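Review: the Tivine bench cell housekeeping guide, second edition

Tivine sells a short guide to keeping small robot cells in order. It runs to 20 pages, costs less than a decent torque screwdriver, and is meant for workshops and training rooms with one or two light arms on a bench. I have worked through it at Skernen over the past few weeks. Randi Öberg, who runs the other shift, read it separately and we compared notes.

The guide is split into 5 chapters: work surface, loose parts, cables, walls and mounts, and records. Each rule gets a number, one or two sentences and a box to tick. It does not replace a risk assessment and says so on the first page. 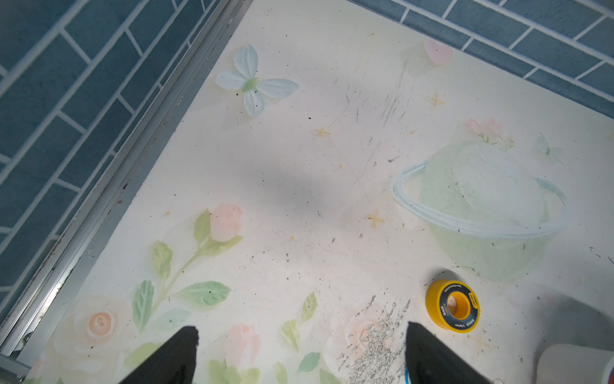

The work surface chapter is the strictest. It wants the surface wiped at the start of each shift and inspected under a lamp, and it asks you to treat the rails at the edges as part of the surface. I would have skipped that. Our aluminium rail has grime and brownish stains along its grooves, and the printed panel next to it is dusty and scuffed, so by rule 3 we fail on both. The guide is good on what to write down when you fail, but thin on cleaning products. It says "mild cleaner" and leaves it there.

Loose parts gets the longest chapter. The main rule is that every part has a start area and an end area, and that anything lying outside both is either moved or noted before the next run. For sorting jobs it recommends a tray with raised sides. It also wants mixed brands and sizes listed by name on the job sheet, which we had never bothered to do with thread seal tape.

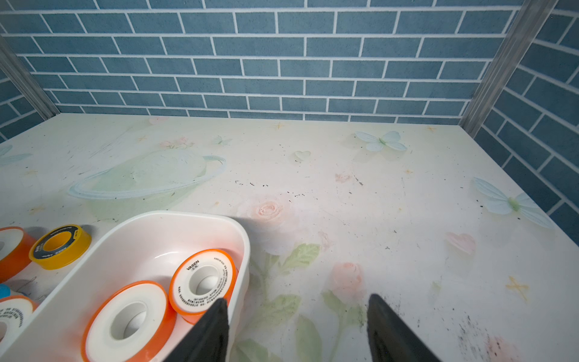
Two rolls in the tray, the smaller one marked VASEN, with more rolls to the left.

Randi thinks this chapter asks too much for a training room. Her view is that a job sheet with every roll on it will be filled in for a week and then forgotten. I would keep the rule but do it once per job, not once per run.

The cable chapter is weaker. It tells you to check the full reach of each arm for snags, which is fair, but all the drawings show a single arm. Anyone with a pair has to work out the shared space alone. The older Vakurard booklet handled this better, with a plain table for marking who goes where first. I wrote to Tivine and had a reply from Roald Wallin saying that a two-arm section is planned for December. 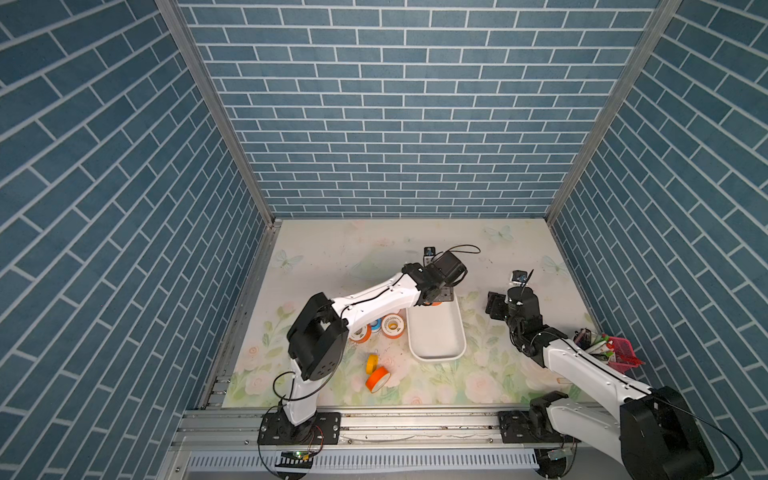 Page last changed: Wed 11 October

Walls and mounts is short and useful. The guide says to check base plates, rail screws and corner posts in the same order every time, left to right. With both arms on one front rail, as ours are, that is a quick job. It also asks that circuit boards near the bases be covered or kept clear of the parts area.

The records chapter comes with a log sheet. The boxes are too small for normal handwriting. We copied the headings into our own Björklund binder and got on fine.

Order number 784 is the printed version, which has a wipeable cover. The download has the same text without the fold-out checklist, and the checklist is the part we use most. I would buy the printed one for a single-arm bench now. If you have two arms, wait for the new section.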